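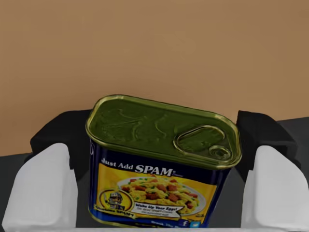
Parallel gripper loses contact force after the controller switches to hold mode

I am running a two-finger gripper model in Lirnum with a position controller for the approach and a force controller for the hold. The approach is fine. With a rectangular can between the fingers, one on the left and one on the right, the commanded force is 14 N, but the reported contact force oscillates between zero and 154 N after the switch. Lowering the proportional gain slows the oscillation and does not remove it. Which parameter should I look at first?

Shabani Mussa
1 August 2021

Aiguo Su

Check the contact stiffness against your time step before you touch the gains. A rigid finger on a rigid body with a 10 ms step will chatter at almost any gain. Reduce the step to 1 ms and set the normal stiffness to some 3,000 N/m for a first test. If the oscillation goes away, raise the stiffness again until it returns, then back off. 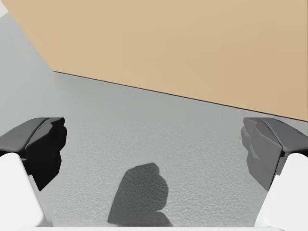

Also look at the integrator in the force loop. If it runs during the approach, it winds up against a zero force reading and dumps the whole error at the moment of the switch. Reset it on the transition and start the output from the last effort the position loop was sending. Log both efforts on one plot. A step at the switch means the transfer is wrong, and no stiffness value will fix that.

Teun Verhoeven

Had the same with the February build. Adding damping to the finger joints helped. I don't remember the value.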